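Automation and Everyday Work
Lecture 3: Can it do the chores yet?
Notes by Eluned Hopkin

Short version for those leaving early: no, but it depends which chore, and who laid the table first.

A factory arm will put the same part in the same hole all night. It can do this because someone has decided where the hole is. Much of what gets called robot skill is furniture. Pockets, slots and raised edges hold each part at a known angle, so the machine has less to work out. Engineers call this fixturing. My mother called it tidying up before the cleaner came.

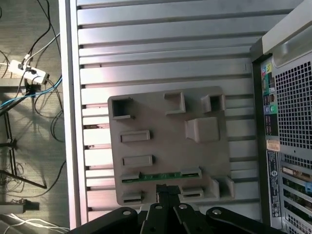

Inserting a circuit board into a slot is a fair test all the same. The board must go in straight, and a small error in the grip becomes a jam. Murín's bench trial, which we go through in the seminar, made 418 attempts and got 82 per cent of them in. Ask yourself whether you would keep a toaster with that record.

Kitchens are worse. Cutlery drawers have no agreed layout, and wet plates slide. Shiuli Liyanage's reading lists 19 steps in emptying a dishwasher, and I had been doing it in fewer, badly.

Before next time: read Liyanage, sections 1 to 3. Pick one chore at home and write down everything that has to be in the right place before you start. Bring it on paper.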